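In defence of the office microwave
April
By Marlina Purba

I have worked in four offices and every one of them had a microwave that people were rude about. Too small, too slow, smells of somebody's mackerel. At Hultia, my first proper job, there was a serious attempt to get rid of ours and replace it with a "fresh food fridge", and I was so cross that I wrote a two-page email about it and then (wisely) didn't send it. So consider this the email, a good few years late.

I love a work microwave. I love it the way other people love the good chair by the window. It means last night's dal is lunch, and it means I haven't stood in a queue paying silly money for a wrap that tastes of fridge. It's also the only bit of kit in most buildings that the boss and the temp use in exactly the same way, both stooping a little to see whether the soup has started to spit.

What I can't stand is where people put them. At Ngui ours lived on top of the fridge, and I'm five foot nothing, so every bowl of soup came down over my head like a christening. Then somebody moved it to a cupboard – an actual cupboard, with a door that hit the microwave door – and you had to take things out sideways. Put it on a table! An ordinary table at an ordinary height, with room for the door to swing right back and a bit of space in front to set a hot dish down. I don't mind if it's in the middle of the room where everyone's working. I'd prefer it, in fact. Little kitchens at the end of corridors are where washing-up goes to die.

And then there's the top of the thing. Any flat surface in an office becomes a shelf within 30 minutes, I do understand that, and a microwave has a lovely flat top. Water bottles, mostly. Post, keys, one glove. I used to go round tutting and moving it all to the windowsill, and I've given up, partly because my own bottle is usually up there with the rest. My only rule now is that you take your stuff home at night, and you leave the door open for a bit if you've heated anything with fish in it. Wipe the inside while it's still steamy. It takes no time and you'll be secretly adored.
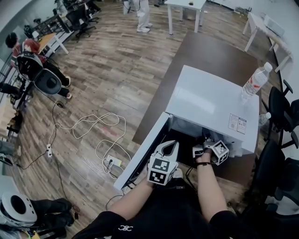

I did ask my friends what they'd keep if their office could keep only one thing, and most of them said the kettle. I can't argue with a kettle. But you can make tea with a microwave if you're desperate (I know, I know, don't write in) and you can't do a jacket potato in a kettle, so my vote stays where it is.

Comments

Zoi Karagiannis
Tea in a microwave?? I was with you right up to that. Agree about the height though, ours is above the sink and I've scalded my wrist on it.

jesow_fan
We had the cupboard one too! You could only open it if the person next to you leaned.

Marlina Purba
Zoi, I said desperate!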